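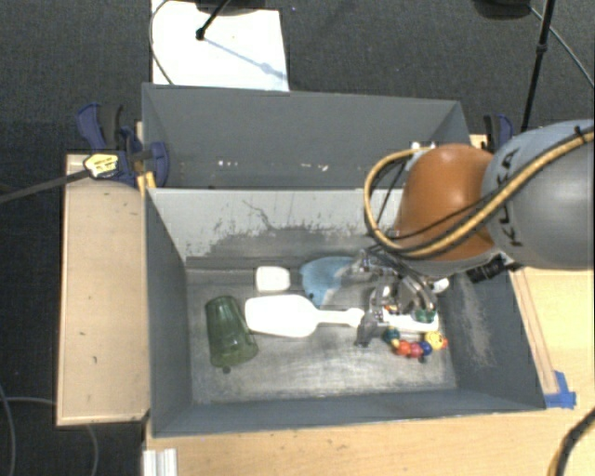

A KUKA arm reaching into a grey bin of household objects and toys.

2020-02-01

Drirkedex opens sign-up for its once-a-month migraine prevention study

I get to write a fun one today! We at Drirkedex are opening sign-up for our next migraine study, and I've been itching to share it since our planning meetings in Gevcombe.

The study compares 2 ways of taking the same preventive medicine. Half of the people who join will take a small tablet every day, and the other half will get one shot a month (and a dummy version of the other, so neither they nor their doctors know which is which). We want to find out if the monthly shot cuts down on headache days as well as the daily tablet does, and whether people find it easier to stick with.

We're looking for 400 adults who have had migraines for at least a year. Our earlier, smaller study had 119 people in it, and plenty of them told us the same thing: they forget tablets, especially on weekends. I get migraines myself and I forget mine too, so I felt that one.

Visits take place at our clinics in Zeltthorpe and Murín. Each person stays in the study for 210 days and keeps a short headache diary on paper or by phone, whichever they like better. Travel costs are covered. If you're pregnant, or you've had a stroke or heart trouble, this study isn't for you, but please do ask us about others.

Sign-up stays open until June. Call or drop in at either clinic and ask for the migraine desk, and bring a list of whatever you're taking now (yes, vitamins too).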